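The Service Record

The Bureck unit at Gavham House was to be maintained in accordance with Schedule 2 of the tenancy, and Soledad Contreras had been appointed to maintain it. Her letter of appointment ran to 3 pages. It stated that the unit comprised one head, two arms and two grippers, that its duties were confined to the laying and clearing of the table, and that any departure from those duties was to be entered in the service record before six in the evening.

She kept the record in a grey ledger. The previous engineer had kept it in the same ledger, in a smaller hand, and had left no address.

The entries for the early part of October were unremarkable. The left wrist was cleaned and its screws tightened. The cable at the right wrist was found to be pulling when the arm was raised, and was given more slack. The finger pads were replaced with the Hiron type, as the Varela type had gone hard. Each entry was signed, and each was followed by the words "returned to duty".

The fault was first reported by the tenant, who wrote that the unit was slow with the plates. Contreras attended the next morning. She ran the clearing routine from the beginning and stood by the door with her watch. The unit lifted the fork. It lifted the bowl. It lowered the right gripper to the plate and remained there for 6 seconds, with its fingers on the rim, before it closed them.

She consulted the manual, which allowed one second.

There were two possible causes, and the manual dealt with them in order. The first was wear in the finger drive. She removed the right gripper, opened the housing on a clean cloth, and turned the drive through its full travel by hand. It moved freely. She cleaned it all the same, applied a small quantity of grease, closed the housing and refitted it. The second was an error of position, by which the gripper arrived at a point slightly short of the object and was obliged to search for it. She carried out the alignment procedure, which required the arm to touch 200 marks on a printed sheet. This took the greater part of the afternoon. The error was found to be well within the permitted limit.

The unit was returned to duty. It waited 6 seconds at the plate.

Contreras made no entry that evening. She was aware that this was irregular. She sat at the far end of the table after the light had gone and read backwards through the ledger, past her own pages and into the smaller hand, until she came to an entry from the unit's first winter.

"Right gripper closing too early on plates," it read. "Plate broken. Tenant's wife much upset, as it was one of a pair. Have added a pause so that the fingers may settle. Will remove when pads are improved."

The pause had not been removed. It had been entered in the settings as a single second, and at each later visit the same engineer had added a little to it – never more than one second, and never with a reason given. The last increase was recorded on the page on which his handwriting ended.

She returned in the morning with the settings open on her knee and placed the pink plate on the table herself, with the bowl and the fork.

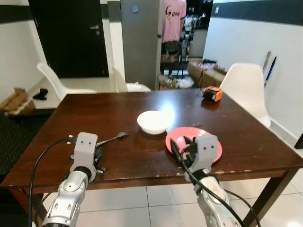 The right gripper at the rim of the plate, with the fork and bowl still to be cleared.

The tenant came in while the arm was lowered. He was a courteous man of around seventy, and he asked whether the fault had been found.

"It has," said Contreras. "It is a setting. It can be put right now, if you wish."

He considered the plate for some time.

"My wife used to tell it to be careful," he said. "Every evening. I believe the other gentleman heard her."

Contreras looked at the figure on her knee. She was required by Schedule 2 to restore the unit to the maker's values wherever these were known. She closed the settings, took up the ledger and wrote that the right gripper had been opened, cleaned, greased and aligned, and that the pause at the plate had been examined and was correct. She signed the entry. Beneath it she wrote "returned to duty", and asked the tenant where he kept the other cups.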